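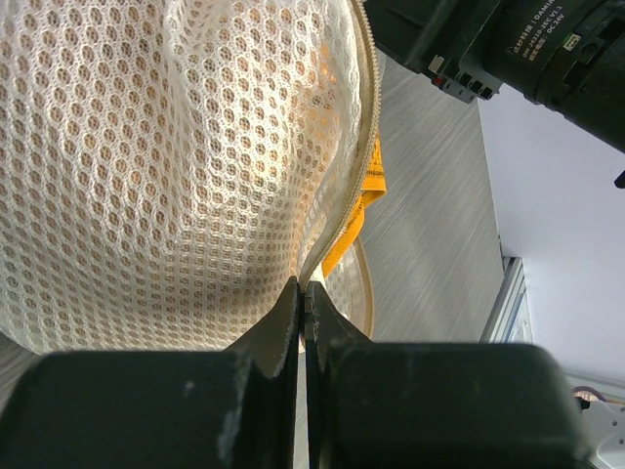
Ayodele Lawal told me in chat that my whole problem is the frame cap, and that I should set it to 50 and quit whining (we're friends, it's fine). Well, I did that, and I'm still stuck! I'm playing Clondum with the Prumar co-op mod, and on level 13, Darnumbridge, the stone you carry over the water drops every single time we reach the second ramp. My brother is the other player. Single player works great, so I don't think it's my PC. I already reinstalled the mod once, and I'd really hate to lose my save, it's got 2376 points on it and I'm kind of proud of that. Is there a setting I'm missing, or are we just bad at this?

Nazmiye Ekinci
Thursday, July 25, 2024

Print | E-mail

Ayodele Lawal

OK, I'll take some of the blame. The cap matters, but you both have to set it, and I bet your brother is still on 30. If the two of you don't match, the host thinks one player let go. Check his video menu, then restart the level from the map screen (not from the checkpoint, it keeps the old value). Your save will be fine, the mod writes to its own folder.
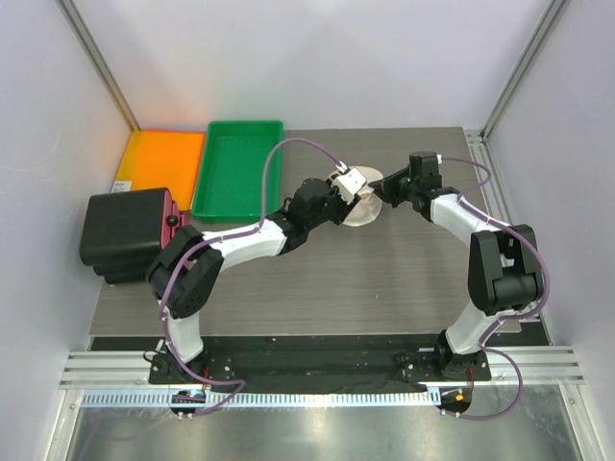 Carrying in that mod took me and my cousin a whole weekend to learn, so you're not bad, it's just fussy. What finally worked for us was slowing way down at the ramp and letting the host call the turns. We also used to grab the stone from the same side, and it always tipped. Now one of us comes in from the left and one from the right and we meet at it, like the two arms do with that round pale thing in the picture. Also turn off auto-grab in the mod options! It re-grabs at a bad angle and over it goes.

darnumbridge_fan

had this back in March. update the mod. if that doesn't do it skip the level with the map cheat, the next one is better anyway

Games > Puzzle > Clondum > Mods and co-op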